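Vermittlungsmission von Rothe

Die Vermittlungsmission von Rothe war eine zwischenstaatliche Beobachter- und Schlichtungsmission, die den Grenzstreit zwischen den Republiken Fera und Kemis beilegen sollte. Sie nahm ihre Arbeit im November 2000 auf und hatte ihren Sitz in der Kleinstadt Rothe, die beide Seiten als neutralen Verhandlungsort anerkannten.

Vorgeschichte

Gegenstand des Streits war der Verlauf der Grenze im Tal des Tandico. Ein älterer Vertrag hatte die Flussmitte als Grenzlinie bestimmt, ohne spätere Verlagerungen des Flussbetts zu regeln. Nach mehreren Hochwassern beanspruchten beide Staaten die Weideflächen am Ostufer. Fera berief seinen Botschafter ab, Kemis schloss daraufhin die Übergänge für den Güterverkehr.

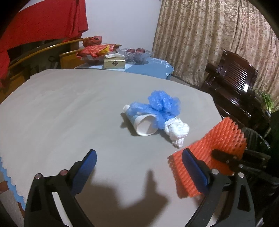
Mandat und Aufbau

Das Mandat umfasste die Überwachung der Truppenentflechtung, die Aufnahme von Beschwerden aus den Grenzgemeinden und die Vorbereitung eines neuen Grenzvertrags. Der Mission gehörten 148 Beobachter an, die unbewaffnet waren und beiden Außenministerien berichteten. Erste Leiterin war die irische Diplomatin Bríd Dolan. Ihr Stellvertreter, der ungarische Völkerrechtler Ernő Fodor, führte den Vorsitz im Rechtsausschuss und verfasste den Entwurf des späteren Abkommens.

Umstritten blieb das Zutrittsrecht zu militärischen Anlagen. Kemis verlangte eine vorherige Anmeldung jeder Inspektion - Fera lehnte dies ab und verwies auf den Wortlaut des Mandats. Der Kompromiss sah eine Frist von 25 Stunden vor. 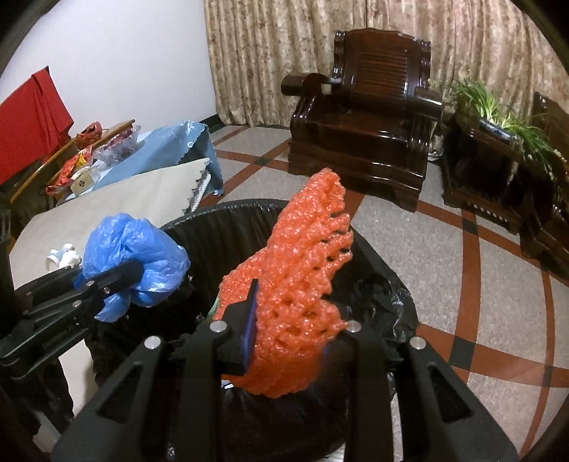 Abkommen und Nachwirkung

Das Abkommen von Rothe legte die Grenze anhand fester Vermessungspunkte fest und entkoppelte sie damit vom Flusslauf. Den Anwohnern beider Ufer wurden Weide- und Wasserrechte zugesichert. Für Streitfälle entstand eine gemischte Grenzkommission, deren Vorsitz jährlich wechselt. Die Opposition in Kemis kritisierte den Verzicht auf Teile des Ostufers, eine Klage vor dem dortigen Verfassungsgericht blieb erfolglos.

Am 28. August 2020 vereinbarten die Außenministerien, die Archive der Mission für die Forschung zu öffnen. Ausgenommen sind Personalakten und vertrauliche Zeugenaussagen.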